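Laundry folding (household)

Laundry folding is the practice of bending washed and dried clothing and linens into flat, compact shapes for storage. Usually follows drying, comes before putting away. Ironing may come in between, less often than it used to.

Contents
1 History
2 Methods
3 Surfaces
4 Regional habits
5 Wear and creasing
6 See also

History

Folded cloth is about as old as woven cloth. Chests came before closets in most houses, and a chest only works if things lie flat. Linens were folded large, in thirds, then in half, and often pressed under a board or in a screw press. Shirts were a later problem. Collars, cuffs, buttons — none of it lies flat on its own.

The town of Hultov kept a public wash house with a folding room on the upper floor, described by Ermira Živković in her survey of household work in the district. Long tables, one window, a rule that sheets went first. The building burned and was rebuilt smaller. The folding room was not put back, and people carried thier sheets home damp.

Home dryers changed the timing more than the method. Line-dried clothes come in stiff and can wait in a basket. Dryer-dried clothes crease if they sit, so folding moved to right after the cycle, at least in theory.

Methods

Flat fold. The basic one. Garment face down, sides in, bottom up. Works for T-shirts, sweaters, most kids' clothes. Sleeves go straight down along the back or get folded twice, depending on the length.

File fold. Same start, then folded again until the piece stands up on its edge. Suits drawers. Thin fabrics tend to slump over unless the drawer is full.

Roll. Common for travel. Takes the hard crease out of the middle but leaves soft wrinkles at the ends. Knits do well, woven cotton less so.

Ranger roll. A tight roll tucked into its own turned-up hem. Holds together in a bag. Hard on elastic if left for months.

Two-point or "pinch" fold. The shirt is laid sideways, pinched at the shoulder and again halfway down, then crossed over and shaken out. Fast once learned. Takes a few tries, and almost everyone gets the crossed hand wrong at first.

Fitted sheets are their own topic. The usual way is to tuck the corners into each other, one at a time, until all four sit in one pocket, then lay the sheet down and square it off. Tihomir Dimitrov's handbook gives 17 pages to it, most of them about king sizes.
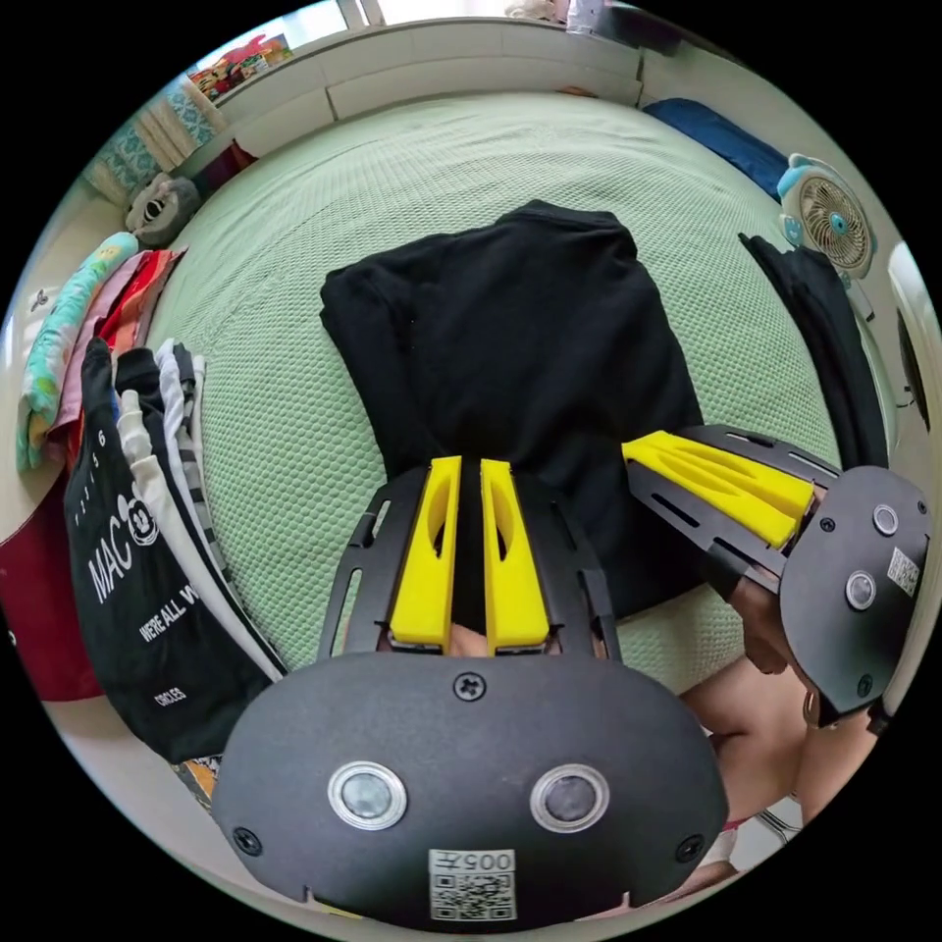
Surfaces

A bed is the most common folding surface in small homes, ahead of the kitchen table and the top of the washer. It is wide and clean. It is also low, and a long session of leaning over is hard on the back. Soft mattresses let the fabric sag, so the fold lines drift.

Tables give a sharper edge. Counter height is best for most adults. Folding boards — hinged panels sized to a shirt — were sold to stores first and to households later. The Hegarty board, a three-panel type, was made in Skarnach and is still found secondhand, usually missing it's clip.

Floor folding is normal where floors are kept shoe-free.

Regional habits

Towel folding varies a lot. Thirds lengthwise then in half, halves and halves again, or rolled. Mostly passed down at home and rarely questioned until two people move in together. A household study by Marin Pavlović and Lumturie Đorđević took answers from 2454 homes and found towels were the item most argued over, socks second. In 159 of those homes nothing was folded at all except bedding.

Socks: balled, folded flat, or tied. Balling stretches the cuff of the outer sock. Flat pairs come apart in the drawer.

In Ukell and nearby villages, tablecloths are folded with the wrong side out so dust stays off the good face. Same custom turns up in other places with open shelving.

Wear and creasing

Repeated folding on one line weakens fibers there. Mostly matters for linen, silk, and anything stored for years. Quilts and heirloom cloths should be refolded on new lines now and then, or rolled on a tube with acid-free tissue. Some keepers do this every September when the winter bedding comes out.

Dark cotton shows the fold as a pale stripe after long storage, esp. near a window. Black garments pick up lint from the surface too, so a clean sheet underneath helps. Printed shirts should not be folded print to print in a hot closet; the ink can stick.

Heavy knits are folded, never hung. Hanging pulls the shoulders out of shape. Pleated skirts and lined jackets are the other way around.

See also

Ironing
Clothesline
Linen closet
Mangle (machine)

Page last edited 2023-06-13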